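4. Installing and Starting the Judau Under-Sink Water Filter

Read this section through before you begin. The work takes most people less than an hour. Keep the packing card with the serial number; you will need it to register the filter.

4.1 Before you start

You will need an adjustable wrench, a drill with a small bit, a bucket, a towel and a pencil. The mounting bracket, two screws, the tee valve and both lengths of tubing are in the carton marked Judau 355.

Check that the cabinet has at least 83 mm of free space below the filter housing. Without this gap the cartridge can't be lowered out when it is time to change it.

CAUTION: Connect the filter to the cold water line only. Hot water will damage the housing and the seals.

CAUTION: Do not install the filter where the line may freeze. If the building is left unheated from November on, shut off the supply and drain the housing first (see 4.5).

4.2 Mounting the bracket

1. Hold the bracket against the side wall of the cabinet with the arrow pointing up.
2. Mark the two screw holes with a pencil.
3. Drill the holes. Check the depth against the thickness of the cabinet wall.
4. Fasten the bracket and pull on it firmly. It should not move.
5. Slide the filter head onto the bracket until it clicks.

4.3 Connecting the water line

1. Close the cold water shutoff valve under the sink.
2. Open the cold side of the faucet and let the line drain.
3. Put the bucket under the valve and loosen the supply hose.
4. Screw the tee valve onto the shutoff valve by hand, then give it a quarter turn with the wrench.
5. Reattach the supply hose to the top of the tee valve.
6. Push the blue tube into the side port of the tee valve until it stops. Push the other end into the port marked IN.
7. Push the white tube into the port marked OUT and run it to the dispensing tap.

Note: To release a tube, press the collar in with one finger and pull the tube straight out. Cut a damaged end square with a sharp knife before using it again.

Note: Older Zurkau shutoff valves have a different thread. Order adapter 686 from the parts counter in Varkbridge.

4.4 Flushing a new cartridge

New cartridges shed fine carbon dust. The first water may look gray. Do not drink it or use it for cooking.

1. Open the shutoff valve slowly and check every joint for drips.
2. Open the dispensing tap and let it run for ten minutes.
3. Close the tap, wait five minutes, then run it again until the water is clear.
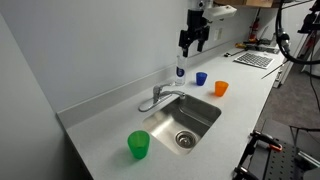
4. Fill a clean glass and let it stand. Small bubbles that rise and disappear are trapped air and will stop within a few days.
5. Write the month on the label supplied and stick it to the housing.

If a joint drips, close the shutoff valve, push the tube fully home and try again. If it still drips, replace the collar.

4.5 Draining the housing

1. Close the shutoff valve and open the dispensing tap.
2. Place the bucket under the housing and turn the housing to the left.
3. Empty it, dry the seal with a towel and refit it by hand.

For help with fitting, ask for Higinio Solís at the Ledesma service desk. Warranty claims go to Evaristo Villaseñor at the same address. Have the serial number ready.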